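Startseite | Anlagen | Zellen | Greifer | Ersatzteile | Kontakt

Seite drucken | Per E-Mail senden

Preda – Zweiarmzelle für die Rechnerdemontage

Mit der Preda sind wir in der Werkstatt Gukow richtig glücklich geworden! Zwei Arme, ein gerippter Aluminiumtisch, an dem sich fast alles spannen lässt, und genug Luft dazwischen, dass man beim Einrichten noch mit den eigenen Händen hinkommt. Den Rahmen hat Skileretti gebaut, die Steuerung heißt Gendis und läuft ab Version 2 mit beiden Armen in einem gemeinsamen Koordinatensystem.
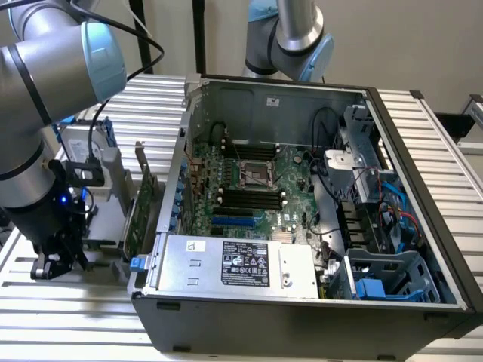
Zelle Preda mit offenem Desktop-Tower auf dem Profiltisch

Zum Einrichten kommt ein Tower mit der offenen Seite nach oben auf den Tisch. Zuerst die Gehäuseecken antasten, dann den Nullpunkt in Gendis speichern (Menü 35, Unterpunkt »Werkstück«). Danach fährt der linke Arm seine Ablagepunkte neben dem Gehäuse ab, zunächst mit halber Geschwindigkeit. Die Kabelschlaufe am Arm bitte großzügig lassen – beim Drehen des Handgelenks braucht sie mehr Weg, als man denkt.
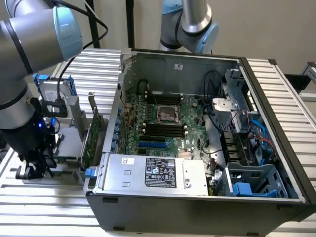 Linker Arm mit Greifer, am Gehäuse Steckkarte und Festplattenträger

Gewartet wird nach Betriebsstunden. Alle 154 Stunden die Fingerschrauben nachziehen und die Finger mit einem fusselfreien Tuch abwischen, danach den Greifer einmal leer öffnen und schließen. Weichen die Endlagen ab, hilft meistens schon eine neue Referenzfahrt, und die ist wirklich schnell gemacht. 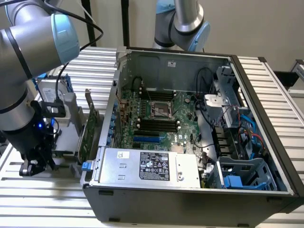

Solange Toledo schreibt uns dazu, sie mache die Referenzfahrt grundsätzlich nach jedem Fingerwechsel, auch wenn Gendis keine Abweichung meldet, und habe seither viel weniger Ärger mit schräg gegriffenen Karten.

Das übernehmen wir gern! Sorin Pană hat den Ablauf gleich als Programm 99 hinterlegt, es lässt sich direkt am Handbediengerät aufrufen.

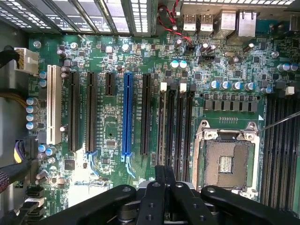

Wer andere Finger montiert, muss außerdem die Werkzeuglänge neu eintragen und die Anfahrhöhe über dem Mainboard prüfen, für jeden Arm einzeln. Ersatzfinger und Schraubensätze stehen unter »Ersatzteile«.

35 Mal geteilt | 2 Kommentare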